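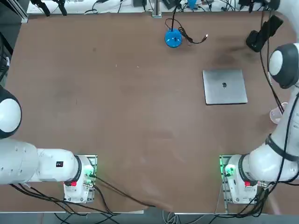

Two-arm bench, both base lights green.

Bench Rules for Shared Arm Stations
By the Braltano lab safety desk
May
Print this page | E-mail this page

This gallery goes with the bench rules used at Braltano and at the Fanimley site. The rules cover any table where two arms share one work area and people reach in between runs. They were rewritten this spring after 19 stations were checked against the old sheet and most of the notes came back about the same things: cables, loose items and who is allowed to clear a stop.

Captions for the opening picture, by rule number:

Rule 1. Bases. Each arm is fixed to its own metal plate. Check the plate bolts by hand at the start of a shift and write it in the log. A plate that moves at all takes the station out of use.

Rule 2. Lights. Look at both base lights before you reach over the table. A green light is a status light. It does not give you permission to put your hands in. Permission comes from the person holding the station key.

Rule 3. Buttons. The red button on the front of each base stays clear. No tape, no labels over it, no cable in front of it. New operators find both buttons with their eyes on the arms before their first run.

Rule 4. Table surface. Anything that is not part of the task comes off before power goes to the joints. Laptops and cups are the usual items, and both are on the table here. The laptop goes on the side cart, lid closed. Drinks stay outside the floor line.

Rule 5. Cables. Loose plugs get capped and clipped. A cable lying across the tabletop is moved or tied down before a run, and the ones going off the front edge belong in the tray – the floor strip under the table counts as part of the station.

Rule 6. Clearance. Keep 10 inches between the far edge equipment and the reach of either arm, measured at full extension. The Leitner layout sheet has the drawing. Stations built to the older Armont layout need their own measurement.

Rule 7. Stops. After any stop, wait 3 seconds, look at both arms, then say "clear" out loud before resetting. One person resets. If two people are at the bench, the one who did not press the button does the check.

Rule 8. Log. Every stop is written down, including the ones caused by a sleeve or a dropped part. The log for the past year has 597 entries. Short notes are fine – station, time, which arm, what was on the table.

Printed copies hang at each station. Replace any copy that can't be read from the operator's side.

Print this page | E-mail this page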